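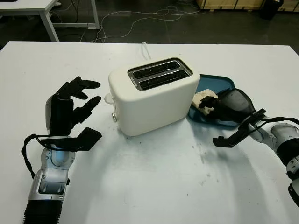
Rural Tourism and Land Use
Handout 4: Reading a property listing for a guest ranch

Read this before the July session and bring the Tarholm listing with you.

A listing for a ranch or lodge is written to sell. It usually starts with distance to a well-known resort, then views, then fishing or riding. The facts that decide whether the place can run as a business come late, or are missing. Mark these as you read.

1. Access
Check whether the road is public and who clears it in winter. The Tarholm property is reached by a track of 700 metres across a neighbour's field. The right of way covers the owner and family. Paying guests are not mentioned.

2. Land
The Tarholm listing gives 529 acres. Only part of this is owned outright; the upper grazing is leased from the Nevus estate and the lease does not pass to a buyer automatically. Always separate owned land from leased land before working out a price per acre.

3. Water
River frontage does not include the right to take water from the river, and it may not include the fishing. On the Siu, fishing rights were sold apart from the land on several stretches. Ask for the title and read it.

4. Buildings and guests
Note how many bedrooms are let, how many are used by staff, and whether breakfast is served or left for guests to make themselves. Self-service lowers the wage bill, but the kitchen still has to meet the local rules.

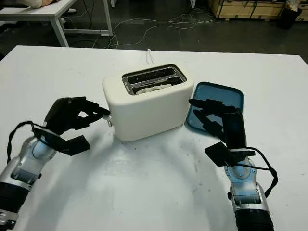

Fig. 1. Two-slot toaster with a blue tray beside it.

5. Season
Rimport, the nearest town, has a population of 2,000 and one supermarket, which closes early outside summer. Work out income on the open weeks only.

Exercise
Rewrite the first paragraph of the Tarholm listing in no more than 100 words, using only statements that could be checked against a document. List the documents underneath.

Handout revised June 29, 2025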